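Hot Water Recirculation in Multi-Story Buildings: Frequently Asked Questions

Fakhoury Mechanical, service desk
Last revised 15/11/2021

What is a recirculation loop?

A return pipe that brings unused hot water back to the heater so the supply riser stays at temperature. Without it, the water standing in the riser cools between draws and has to be run off at the tap.

How long should a tap on an upper floor take to run hot?

In a balanced system, under 20 seconds at a fully open basin tap. If one apartment waits much longer than the ones above and below it, the fault is usually on that branch. If a whole stack is slow, look at the return riser.

What does balancing involve?

Each return riser has a balancing valve at its base. We measure the return temperature at every riser, throttle the ones closest to the pump, and repeat until the readings agree within 5 degrees Fahrenheit. A building with seven risers normally takes one working day. Valve positions are written on a tag and copied to the building log.

Our taps run hot on the cold side. Is that the loop?

Usually it is a crossover. A single-handle shower mixer with worn check valves lets hot water pass into the cold line. To find it, we shut the hot supply to one stack, open a hot tap, and see whether it keeps flowing. Units are then isolated one at a time.

Do you use thermostatic or manual balancing valves?

Both. Manual valves cost less and are adequate where occupancy is steady. Thermostatic valves are recommended where apartments are being altered or where risers differ a lot in length. We stock the Morum manual valve and the Vuvus thermostatic cartridge. They do not share a body, so changing from one to the other means cutting the pipe.

Can the pump be put on a timer?

Not as a default. Switching the pump off overnight lets the loop cool, and the temperature control plan for the building may not allow that. Check the plan first. A variable-speed pump often gives a similar saving with the loop kept hot.

Why do copper returns develop pinholes?

The most common cause is velocity. An oversized pump pushes water through a small return too fast and the inner wall erodes, starting just downstream of elbows. Unreamed pipe ends make it worse. Replacing the elbow alone gives a short repair. Check the pump size at the same visit.

How long is the hot water off during a riser repair?

Almost 40 minutes to drain a typical stack, then the repair, then refilling and venting. Notices should state a half-day outage. Cold water stays on unless the two risers share an isolation point.

Who is responsible for the valves inside an apartment?

That depends on the governing documents of the building. Our quotes list riser work and in-unit work separately so the cost can be assigned either way. For Sorkis Court, the December schedule covers riser work only.

What access do you need inside an apartment?
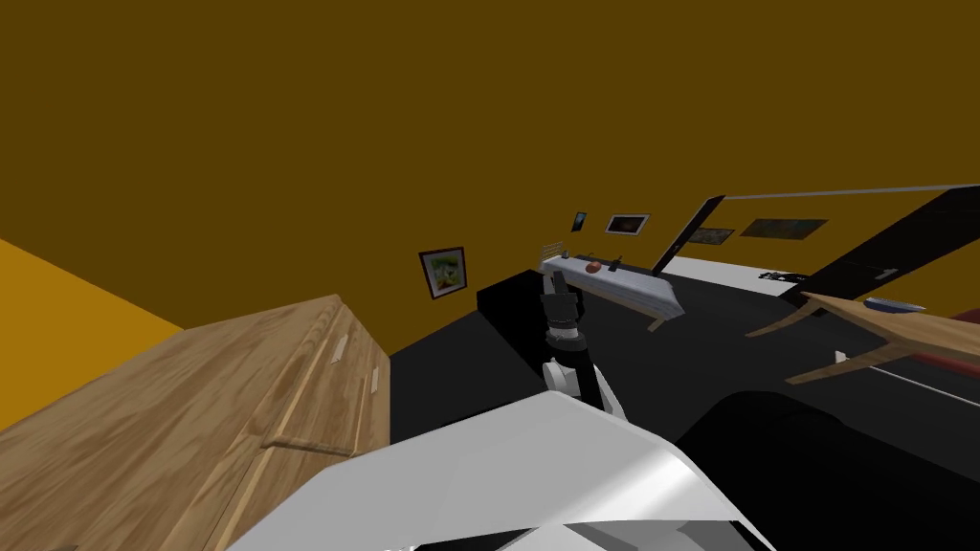 Riser shafts are opened from whichever room backs onto them, and the access panel has to be fully exposed before the technician arrives. We need three feet of clear floor in front of it. Our technicians do not move furniture. A large wooden cabinet standing against the wall, with its broad side panel and raised moulding on the front, is the sort of piece to check behind if the panel cannot be found. Empty it before shifting it, and lift it clear of the floor instead of dragging it. If the panel has been papered or painted over, tell the service desk when booking and we will allow time for cutting it free. Requests go to Fouad Fakhoury at the service desk, with the unit number and the riser letter from the log.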